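Home Topics Workshop & Garage Floors Ask Log in

Yellow floor tape lifting where two strips meet

Karabo Steyn
Friday, September 6, 2019

We have yellow lines on the floor of a small workshop in Makhubela, marking the walkway and the keep-clear area next to the equipment. They were taped in February. The straight runs are fine, but where two lines come together the tape has a small lifted or folded spot. The floor is low-pile gray carpet. I vacuumed it and pressed the tape down with a roller.

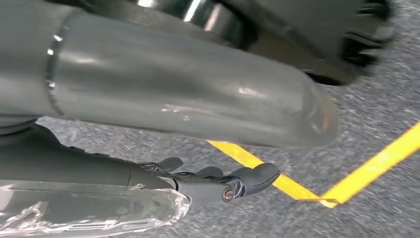 I would like to redo only the bad parts without stripping the lot. Is fresh tape a sensible repair, or will it look worse in a year? The area can be closed for one weekend at most.

Lesego Le Roux

The carpet is the likely cause. Tape needs a flat surface and pile does not provide one. Cut back to where the edge is sound, peel off the loose piece, vacuum, brush the pile flat and vacuum again. Mark both lines before taping, and cut the tape to fit at the join so that the strips do not build up on top of each other. Carpet marking tape, one layer, pressed down firmly with a roller. Go over the edges again the next day. Keep wheels off it for 3 days if you can. Foot traffic is all right sooner.

Benjie Dalisay

tape. did ours with tape, still there

Elmarie Mtshali

Tape holds on low-pile carpet if nothing is dragged across it. Round the corners of each piece with scissors and butt the ends together. Overlapped ends catch and peel. I would not lay it over lifted tape, so the peeling has to be done either way.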